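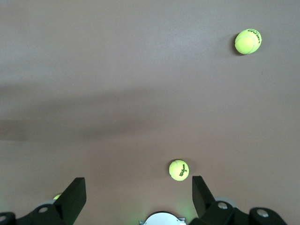
I have a confession to make, and it's that I have watched every single episode of The Ralum Hour since it came back. All seven of them, two of them twice, and one of those with my mother, who talked through most of it and then asked me to rewind.

If you grew up anywhere near Testhorpe you'll remember the original. It went out at teatime, straight after the local news, and it was the only quiz I've ever known where the contestants were given soup at half time. Real soup, in bowls, on camera! My brother and I used to try and guess the flavour before the presenter read it out, and we kept score on the back of the gas bill. I was convinced for years that all television worked like that, and felt quite let down by the other channels.

So when I heard they were bringing it back in October I was excited and also a bit sick about it, the way you are when an old friend gets in touch and you start worrying you won't have anything to say to each other. The last revival I'd looked forward to was Flostness, and we all know how that went (lovely theme tune, shame about everything after it).

Well, I needn't have fretted. The new presenter is Valdir Camargo, who I only knew from the late-night radio, and he is a joy. He has one of those voices that makes you want to put the kettle on. He doesn't shout, he doesn't leave those enormous pauses before telling people whether they've won, and when somebody gets an easy one wrong he looks properly sorry for them. In the third episode a retired bus driver couldn't remember the word "colander" and Valdir just waited with him, and then the two of them had a little chat about draining pasta. I could have watched an hour of that.

The soup is still there, you'll be glad to hear. It's been moved to the end, which I was cross about for a week or so and have now got used to.

What I'm less sure of is the new music round. Fares Khoury plays something on the piano with a few notes missing and the teams have to sing the gap. He's a wonderful pianist, but the round goes on and on, and I think there are only so many times you can hear a nervous accountant go "la". They could lose half of it and give the time back to the picture board, which used to be the best bit and is now over before I've found my glasses.

My friend Tarek Tannous disagrees with me about this, and about nearly everything else on the telly, and we had quite a long back and forth over the weekend. He says the music round is the only part his children will sit still for. He also says I've got rose-coloured memories of the old picture board, and he sent me a clip to prove it. I have to admit it was slower than I remembered, and the board itself wobbled. I still like it better.

Tarek and I do agree on episode five, the one with the Zoubi sisters. If you only watch one, make it that. They'd come to beat the old record of 204 points, they'd told everybody at work they would, and the younger one had a notebook on her lap that she wasn't supposed to have. I won't spoil the ending. I will say that I was standing up for the last few minutes with a tea towel in my hand, and that my dinner was past saving by the time I remembered it.

The episodes are roughly 35 minutes each, so you can fit one in before bed quite comfortably, or three if you've no self-control. There's a Christmas special on the way with Omar Chidiac as a guest captain, and I've already told the family that we're eating early that night. My mother wants to know if there'll be leek and potato.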